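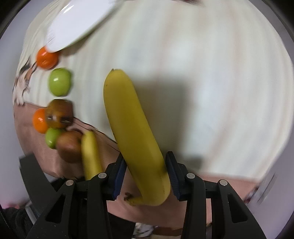
Ticket: Grocery order export drops the last line item
Product: Flukarine order desk, hosted
Site: Gekberg produce counter
Priority: 2
Status: Closed

Reported
The evening export from Flukarine to the supplier portal (Mikbridge) arrives one line short. The order on screen is complete and the printed copy is complete. The last line is missing on the Mikbridge side, so the supplier doesn't pack it. No error is shown at either end. Started in February after the item list was re-imported.

Log

8:10 a.m. Asked the site for a copy of the export file and the matching order. Both received. The file has every line in it, including the last one, which is bananas, yellow, by the box.

8:40 a.m. Uploaded the same file by hand to the Mikbridge test account. Last line dropped again. Fault is repeatable.

9:25 a.m. Moved bananas to the top of the order and exported again. Bananas came through, and onions, now last, went missing. Not tied to any one item.

10:05 a.m. Opened the file in a plain text editor. There is no line break after the final row. Files from January have one. Mikbridge reads a row only when it finds the break at the end of it.

10:30 a.m. Compared export settings with the Grecu site, where orders are fine. Grecu has "End file with blank line" turned on. Gekberg has it off. The re-import reset the export profile to defaults, and the default is off.

10:45 a.m. Turned the setting on at Gekberg. Test order of 4 lines: all 4 received. Test order of 200 lines: all received.

Workaround used before the fix
Site added a dummy item with quantity zero at the bottom of each order. Please stop doing this, as the dummy row will now reach the supplier.

Follow-up
Watched live exports for 48 hours. No missing lines. Site confirms deliveries match orders.

Asked development to keep the export profile when an item list is re-imported. Logged as a separate request. Until that is done, check the setting after any re-import, under Export, Profile, File format.

Closed with the site's agreement. Reopen on this ticket if it comes back.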